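Support > Tables and Presentation > Set-up Guides > Compact Gift Box

Filed under: Cosmetics packing, Tabletop tasks, Guide 668

Section 5. Setting Out and Packing the Compact Gift Box

5.1 Scope

This section covers the handling of the Sulla compact gift box at a white-topped table. It applies to the standard box, which consists of a cream-colored lid with a curved line design, a gray base, and a cream-colored insert tray with two shallow circular recesses. Users of the Awan single box should refer to Section 6, as the insert for that box has one recess and is turned differently before closing.

The procedure may be carried out by one person. Where two persons work at the same table, one should be made responsible for the box and the other for the compacts, and both should read this section before starting.

5.2 Before You Begin

1. Clear the part of the table on which the box will be opened. Plants and vases may remain on the table if they stand toward the back and their leaves do not overhang the work area.

2. Wipe the table with a soft, dry cloth. Do not use spray cleaner within 90 minutes of packing. Residue on a glossy top will transfer to the underside of the tray and is difficult to remove from a pale finish.

3. Move loose cables and cords away from the side of the table at which you will stand. Where a cord must cross the floor, lay it flat and along the shortest path.

4. Place the closed box toward one side of the table, with the lid uppermost. Leave enough open surface beside it for the lid, the tray, and one compact.

5. Check each compact in the hand before it is brought to the box. The lid of the compact should be shut and the powder sections should be whole when viewed through the clear cover.
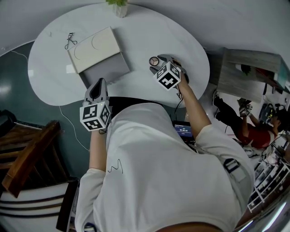
Fig. 5-1. Round compact with clear lid, held over the table; gift box at upper left.

Note: Hold the compact by its rim. Pressure on the center of the clear lid may mark the powder. This applies to the beige and pink assortment in particular, as the sections are soft pressed.

Caution: Do not stack compacts on the table while the box is being opened. A compact that falls from table height onto a hard floor should be treated as damaged, even if the lid remains shut.

5.3 Opening the Box

1. Steady the base with one hand. Lift the lid straight up with the other, keeping it level.

2. If the lid does not release, loosen it at each short side in turn. Do not pull at one corner.

3. Set the lid down with the design facing up. The design is printed on the outer surface only and will scratch if it is slid across the table.

4. Lift out the tray and place it on the table with both recesses facing up. Keep the tray well in from the edge. On a round or curved table, set the tray so that all four corners are fully supported.

5. Look across the surface of the tray for dust. Table tops of this type reflect overhead light strongly, and it may be necessary to change your position to see the tray clearly.

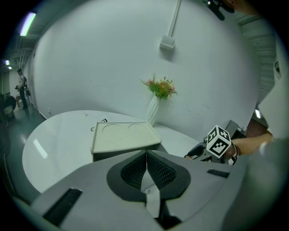

Fig. 5-2. Insert tray on the round white table, recesses facing up.

5.4 Loading the Tray

1. Begin with the recess farther from you. Lower the compact flat into the recess and release it only when it has made contact all the way around.

2. Repeat for the second recess.

3. Confirm that both compacts are level. A compact that sits proud of the tray should be taken out and the recess checked for packing material - do not press it down.

4. Return the tray to the base, keeping it level, and lower the lid over it.

Note: The tray has been designed for the Hikus round compact. Other round compacts may fit but have not been approved for shipment in this box. The combined weight of the tray and two Hikus compacts is 157 grams.

5.5 Display Arrangement

Where the box is to be shown and will not be shipped, the lid may be left beside the tray. Flowers are best kept against the wall, behind the tray. Artificial arrangements are preferred to fresh ones, as water and pollen will both stain the cream finish. Avoid placing the tray where bright light falls on the table for long periods. The powders may fade, and the finish of the tray may yellow with time.

5.6 Replacement Parts

Lids, bases, and trays are supplied separately by Traltitz. Quote guide number 668 and state whether the part is required for display or for shipment. Trays with chipped recess edges should be withdrawn from use and replaced.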